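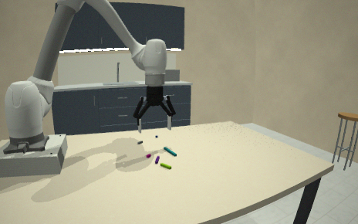 Korkard tests hybrid and electric cars that carmakers would like you to believe in. Ute Seidel started it in Trirnden after her own plug-in, a Griserby, missed its claimed range by a wide margin. We drive each car 901 miles on public roads, in traffic, with the heater on. A white arm over a cream-colored table looks precise, and so does a brochure, but neither one has to merge onto a highway in the rain.

We buy or rent every car. Kettler once offered us a free one for seven months – we said no. Our reports still get things wrong at times, so check our numbers too.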